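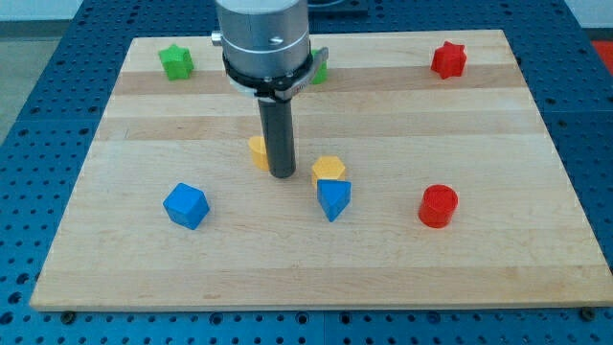
How I Sand and Oil a Maple Board for Block Play

Home Projects Finishes Kids' Stuff Contact

February, by Hwa-young Cheon

I've wanted a proper play board for ages, something flat and heavy enough that a tower of blocks doesn't go over every time somebody bumps the rug. A glued-up maple board is perfect for it! I like the kind made of long strips, where you get bands of slightly different tones running the whole length. Mine has a darker tan one toward the back and I wouldn't trade it.

What you'll need

Sandpaper in 60, 120 and 220 grit, a sanding block, a few cotton rags, and food-safe mineral oil. My bottle is 460 ml and I've barely made a dent in it.

Step 1. Knock down the glue lines

Run your fingernail across the strips. If it catches, start with the 60 grit and go easy (it cuts fast and leaves scratches you'll be chasing all evening). Always sand with the grain, end to end.

Step 2. Smooth it out

Move on to 120, then 220. Round over the edges and corners while you're at it, a little more than you think you should. Little wrists lean on those edges.

Step 3. Oil it

Wipe off every bit of dust, then rub in a thin coat, let it sit for 4 hours and buff off whatever is left. I do two coats. Spread the rags out flat to dry between them, please, don't ball them up.

Step 4. Bring on the blocks

Small colored ones look great against pale maple. I'd go for a mix of shapes: a yellow cylinder, a yellow hexagon, a blue triangle. The hexagon is the one I'd hand over first, it stands up nicely on its flat end and you can push a triangle right up next to it and call it a house.

My friend Pak-hei Choi finished his with beeswax and it's lovely, but crumbs stick to it. I'm staying with oil and giving the board a fresh coat whenever it starts looking chalky.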